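How Loud Is Our Dorm? A Sound Survey of Werkent Hall
Alun Phillips
24 Oct 2019

So I picked this topic because I was tired. My room is over the bike racks, and all through January of freshman year I woke up whenever somebody dropped a lock on the concrete. When we had to choose something to measure for this class, I already had my question!

I put the same sound meter app on my phone for every reading (the free version, so please forgive the lack of fancy charts) and took 645 readings in 16 rooms. Each room got visits in the morning, in the afternoon and late at night. I held the phone at pillow height, shut the window, and waited for the number to settle before writing it down.

The first surprise was the stairwell. I figured the street side would be the worst, but rooms next to the stairs beat it easily after midnight. The fire doors slam, and the sound goes right up through the wall. My friends on Brasulby Street, who rent a drafty old house, said the same about their front door.

The laundry room was less of a problem than people told me it would be. Mostly you get a low hum, and a lot of the people I talked to had stopped hearing it (I am jealous).

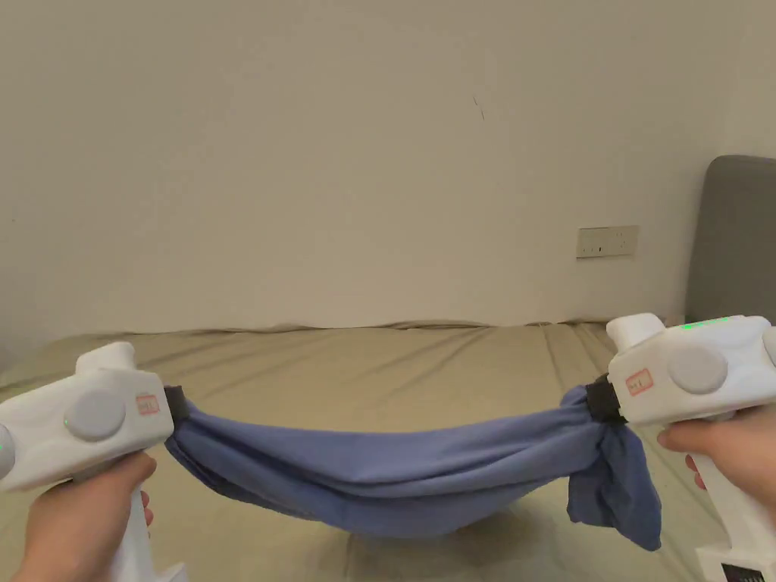
Does soft stuff in a room make any difference?

Rooms with rugs and thick curtains sounded less echoey to me, but the readings for door slams hardly moved, so a rug won't save you from the stairs.

If I did this over, I'd borrow a real meter and leave it running all night, because I fell asleep and missed 20 of the late readings I had planned. I'd also like to try felt pads on the stairwell doors. My roommate found some made by Plelport, and we're asking the housing office if we can stick them on 4 of the doors next semester.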